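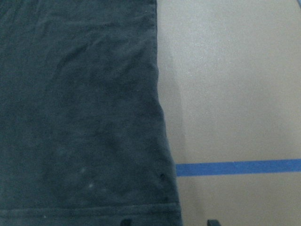

6 min read

Right, I've had the new Kamirus EP on repeat since it went up on Wednesday and my housemate has asked me to either stop or buy headphones, so I'm going to talk about it here instead. Long thread, mute me if you need to!

It's called Ultgate. Four songs, 16 minutes, and I don't think there's a wasted bar on it. I keep getting to the end and going straight back to the start before I've taken my finger off the phone.

If you've only seen them live you'll know the loud version of this band. Two guitars going at each other, drums like someone moving house, Josiane Rey yelling over the top with her eyes shut. All of that is here. But there's SPACE on this one, and I wasn't ready for it.

Opener first. "Number Nine Bus" is the one they've been starting sets with since spring, and I was a bit worried they'd tidy it up too much. They haven't. The count-in is still there, and so is that horrible lovely squeal before the first chorus (the one that makes people at the front put their fingers in their ears and grin).

What's new is the second verse. Live, everybody plays all the way through it. On the record the guitars drop out completely and you get bass, kick drum and Josiane nearly talking. "You said you'd ring from the station / I stood there like a station." Daft line on paper. I've had it in my head for days.

Then the guitars come back in half a beat earlier than you expect and I made a noise on public transport.

Track two is "Soft Furnishings" and it's the single, and yes it's the catchy one, and yes I was snobby about it for a week. I take it back. The backing vocals in the last chorus are stacked so high that they start to sound like an organ.

I should say where I'm coming from. I first saw Kamirus at a pub all-dayer, third on the bill, in daylight, with people eating chips in front of them. They had one working guitar amp between two guitarists and the sound was all in one corner of the room. I bought the tape anyway and didn't own anything to play it on. A friend dug out her old car stereo for me.

So I'm not neutral! But I've also sat through a few sets of theirs that fell apart, and I told them so at the bar, and they were very nice about it. The jump between that tape and this EP is huge.
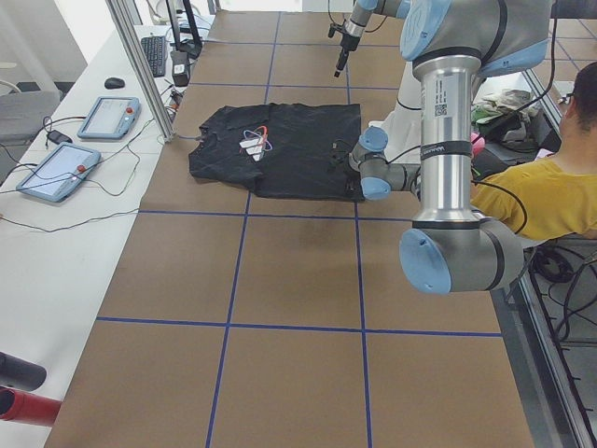
Black tee, small line print on the front.

OK, track three. "Cleaner's Hours". This is the one I actually wanted to write the thread for.

It's slow. It's properly slow, slower than anything they've done, and it starts with a drum pattern played on what sounds like brushes. One guitar with loads of tremolo on it. Josiane sings in her low voice, the one she usually only uses to tell people the drummer's broken a stick.

It's about going to work when everyone else is going home, and seeing the same people on the same platform going the other way. There's a bit where she lists what's left on the desks: mug, lanyard, birthday card nobody's signed properly. She just lets the list run until it stops rhyming. Gorgeous.

And there's no big ending. I spent my whole first listen waiting for the distortion pedal and it never came. The last chord hangs there for ages, somebody puts a foot on a creaky floorboard, and they've left it in.

I played this one to my mum, who thinks most of what I like is "a lot of shouting", and she asked me to send it to her. Massive result.

Track four, "Ultgate", is the title track and it's the weird one. I gather from the sleeve notes that the word was on a sign Josiane used to walk past as a kid, and she thought for years that it meant the last gate in town, the one you'd go out of and not come back. That's basically the song.

It's two songs stuck together really. First half is a sort of march, second half is the fastest thing they've ever recorded, and the join between them is a drum fill that goes on about two bars longer than is decent. I've tried to clap along to it in the kitchen and I can't do it.

If I'm being picky (I'm allowed one), the vocal in the fast half is too far back. There are good words in there and I had to look them up. When you've got a singer like that, push the fader up!

Also the gap between tracks three and four is very short. I'd have liked another breath after that floorboard. That's two picky things. I'm done now.

Recording stuff for the people who like that: it was done at Cleteck, the little studio behind the tile warehouse, mostly live in one room with the vocals added afterwards. You can hear the room all over it. The snare on "Number Nine Bus" has this slap coming back off the wall that I don't think you could fake.

It makes such a difference when a band plays together. There's a moment in "Soft Furnishings" where the bass rushes slightly and the drums go with it, and the whole song leans forward for a second. Lots of people would've fixed that. Please never fix that.

Live news, and this is the exciting bit: launch show's in October at the Lewis. Proper stage, proper PA, room holds 210. For a band I first saw playing to chips, I'm so chuffed.

If you've not been to the Lewis since they moved the bar, it's a much better room now. Stand left of the sound desk, level with the second pillar. The low end is lovely there and you can still see the drummer's hands. Don't stand under the balcony unless you want to hear only cymbals.

Doors are at seven and I'd get in early. Supports haven't been announced yet, so I'm going to use this post to wish out loud for someone noisy and someone very quiet. A bit of both, same as the EP.

Things I'd love to hear in the set: all four new ones obviously, "Half Day" off the tape, and that cover they did once as an encore and have refused to talk about ever since. I have a phone recording of it that's mostly the man next to me singing. Happy to share with anyone who was there.

Someone's asked in the replies who they sound like. I'm terrible at this. Imagine a punk band who grew up with a parent who only played country records in the car, and who've just worked out that they don't mind. That tremolo guitar didn't come from nowhere.

Someone else asked where to start if you don't like loud music. Track three, then track two, then be brave. And if you DO like loud music, start with the last half of track four and work backwards, you'll be fine.

Another good question, whether it's worth getting the physical copy. I'd say so, for the lyric sheet alone. It's handwritten, with the crossings-out left in, and there's a whole missing verse of "Number Nine Bus" under one of them if you hold it up to a lamp. I think it says something about a sandwich.

Last bit of gushing. I've lived here long enough to have seen a lot of good bands get to one decent tape and pack it in because someone moved away or the practice room got sold. It's brilliant when one keeps going and gets better. You can hear on this that they've put the hours in together, and they still sound like they're enjoying it.

Anyway, go and listen, start wherever you like, and come and tell me which one you've got stuck in your head. I'm on "Soft Furnishings" again this morning. If you're at the Lewis in October I'll be by the second pillar, come and say hi.

Filed under: Music > Local Bands > New Releases

38 replies · 64 reposts · 210 likes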